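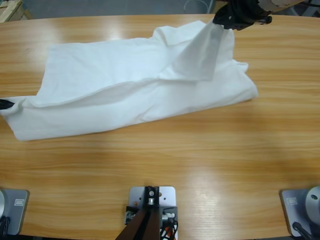 *The Doležal cell with a white cloth held by both arms.*

The **Doležal cell** is a two-armed robot workstation for handling and folding cloth, kept in Trorkville. It is best known among people who work with soft materials for its maintenance routine, which was written down early, revised often, and copied by several other cells. Cloth is a wonderfully awkward thing for a machine to pick up, and much of the cell's upkeep comes down to keeping small errors out of its grip.

## Layout

The arms stand on gray metal base plates fixed along one long side of a wooden table, with open tabletop between them and the far edge. Each arm ends in a two-finger gripper. A separate mounting plate sits between the two bases and carries a dark bracket. The placement lets both arms reach the middle of the table, so one can pin a garment while the other lifts a corner, and it is this shared middle area that the setup procedure spends most of its time on.

The first version of the cell used a painted metal top. Thin fabric slid on it far too easily, and the wooden table that replaced it is one of the best-liked changes in the cell's history. Wood does move a little with the seasons, so the base bolts get an extra check in November, when the building's heating comes on.

## Setup

A cold start follows a fixed order. The base bolts are checked with a torque wrench before power is applied. Each arm is then homed alone, with the other parked. The fingers are closed on a steel gauge strip to set their zero, and only then are the arms brought together over the table to touch a shared reference point.

The shared point is the clever part! A pair of arms can each be perfectly calibrated and still disagree about where the middle of the table is. With a rigid part the disagreement shows up as a clunk. With cloth it shows up as a faint diagonal pull, easily mistaken for a bad fold plan. Operators at Trorkville once spent most of a month rewriting software to cure a pull that came from a loose base plate.

Setup ends with eight practice folds of a plain sheet. Any slip sends the operator back to the finger zero.

## Gripper care

Lint is the main enemy. Cotton sheds constantly, and the fibers work their way into the recesses of the gripper body and around the finger joints. The fingers are wiped down every 234 cycles with a dry brush followed by a barely damp cloth. Compressed air was dropped from the routine after it was found to push lint deeper into the joint.

Finger tips are inspected at the same time. A burr too small to see can snag a knit, so the usual test is to draw a scrap of old stocking over each edge. It is a lovely, cheap test, and it catches almost everything.

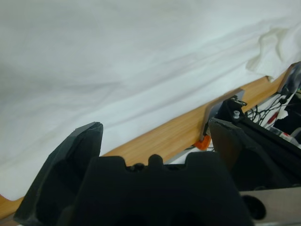

Edivaldo Brito has argued that the interval is too long for towels and too short for shirts, and that a cell should be cleaned by the weight of lint collected instead of by a cycle count. His proposal was tried at Udport, where the lint was brushed onto a card and put on a kitchen scale. The Trorkville manual still uses the fixed number, with a note allowing earlier cleaning after terry cloth.

## Cables

Cable wear is the most frequent cause of repair. The wrist turns a long way during a fold, and a cable tied too tightly will fatigue near its connector. The routine calls for a slack loop at every moving joint, checked by driving the arm slowly to each limit with one person watching the wire and another at the stop button.

The longest run without a cable fault stands at 2993 cycles. It ended with an intermittent break in a signal wire, which appeared only when the right arm reached toward the far left of the table. Faults of this kind are traced by holding the arm in the failing pose and flexing the cable a short length at a time.

## Gripper replacement

A full gripper swap takes most of a morning. The arm is parked low, power is removed, and the connector is labeled before it is unplugged. The new unit is bolted up finger-tight, squared against the table, and tightened in a cross pattern. Setup is then repeated from the homing step for both arms, including the one that was left alone. Jacobus Venter added that last requirement to the manual after the swap logged at cycle 3512.

## Related cells

The Rullidico cell uses the same setup order with a longer table and a felt top. The cell at Udport keeps the wooden surface and has adopted the stocking test.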